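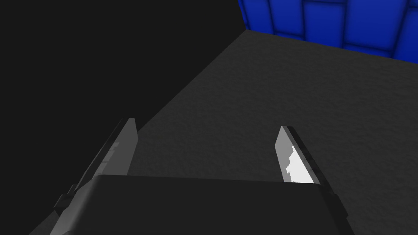
## Running the simulator table at an open day

Our August open day at Zinholm was the first time we let visitors drive the gripper in simulation, and it was brilliant fun! Omolara Ogbonna ran the table, and these are her steps, tidied up a bit for the next team.

1. Start Clanalier before the doors open and load the scene called `onyeka`. It takes a while the first time (all the textures have to load), so go and get a cup of tea.
2. Set the view to follow the gripper from behind. Visitors get the hang of it much faster when they can see both fingers and the gap between them.
3. Let each person steer over the bare surface first. Give them 17 goes at opening and closing if they want them!
4. Add a block with `spawn block` and ask them to line it up between the fingers.
5. Press `R` to reset before the next person sits down.

If the picture starts to stutter, lower the step rate from 1,000 to 584. The motion looks a touch rougher, but children didn't mind one bit.

Save the log at the end of the day under the visitor's first name only. Spare controllers are in the Telex cupboard, bottom shelf.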